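Care and Storage of Calligraphy Brushes, Hanging Rack and Felt
Workshop Notes, Desus
Updated 20 March 2020

These notes cover a small practice station: one hanging rack, a few brushes of different sizes, and a printed felt mat on a flat table. Ink, inkstones and paper are handled on separate pages.

Washing

Rinse the brush under cool running water as soon as work stops. Hot water softens the glue that holds the hair in the handle. Hold the brush tip down and press the hair gently between thumb and finger, starting at the root. Most of the old ink collects there, and a brush that looks clean at the tip can still hold a plug of ink higher up. Keep going until the water runs clear.

Do not use dish soap on goat or wolf hair. If ink has dried in the root, stand the hair in a cup of cool water up to the point where it meets the handle and no higher. Leave it until the hair loosens, then rinse again. Large brushes need several soaks with fresh water.

Press the hair in a paper towel and shape it to a point. Do not twist.

Drying and hanging

Hang brushes tip down by the cord or loop at the top of the handle. Water then drains away from the glue joint. A brush dried upright in a jar takes water back into the handle, and the handle eventually splits or the hair drops out in one piece.

Keep the rack away from radiators and out of direct sun. Fine brushes dry overnight in a heated room. A thick brush can feel dry on the outside and still be damp at the core, so allow it a second night before putting it in a roll or drawer.

Leave enough space between hooks that the hair of one brush does not touch the next. Put the heaviest brush near the middle of the rail. Hung at one end, it pulls a light rack off balance when other brushes are taken down. 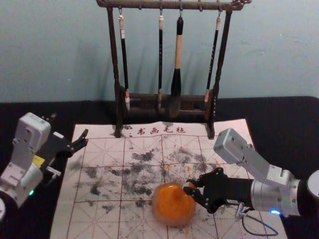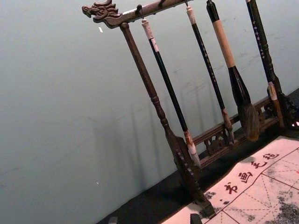

A carved wood rack with four brushes on its hooks, the largest hung third from the left.

Carved racks collect dust in the openings of the base rail and around the turned posts. A reader in Beria objects to using a damp cloth there, having found that it pushes the dust into the corners and leaves a gray film, and recommends a dry one-inch paintbrush followed by a soft cloth with no polish. The method works on plain racks as well. Wax can be used on the posts once a year, in November before the heating goes on, but keep it off the hooks. Wax on a hook transfers to the hanging cord and from there to the fingers and the paper.

Check the joints when dusting. If a post moves in its foot, take the rack out of use and reglue it with ordinary wood glue. Wipe off the squeeze-out before it sets.

Hanging loops

Loops wear through where they rest on the hook. Replace with waxed cotton thread, doubled and tied in a square knot. The Arruda thread we stock comes on a 139-yard spool, part number 418. Any waxed thread of similar weight will do. Cut the loop short, or a long brush will touch the base of the rack and dry with a bent tip.

Felt mat

The felt goes under the paper, printed side up if the grid is wanted as a guide. Thin practice paper shows the lines through; thicker paper does not, and has to be folded or ruled.

Blot spilled ink at once with scrap paper, working from the edge of the spot inward. Wash the felt by hand in cold water with a little mild detergent, press it flat between towels and dry it flat. Machine washing shrinks some felts unevenly, and a printed grid that has shrunk is no longer square. Test the print in one corner first. Red dyes may bleed.

Roll the felt for storage with the printed side out. Folding leaves a ridge that shows up in the brush stroke. A ridge already present can be steamed out with an iron held just above the surface.

Turn the mat end for end every 7 sessions so that wear is spread over both halves. Replace it when the surface is thin enough to let ink through to the table. The Prastovberg workroom budgets one mat for every 1,000 practice sheets, with allowance for beginners, who use more ink.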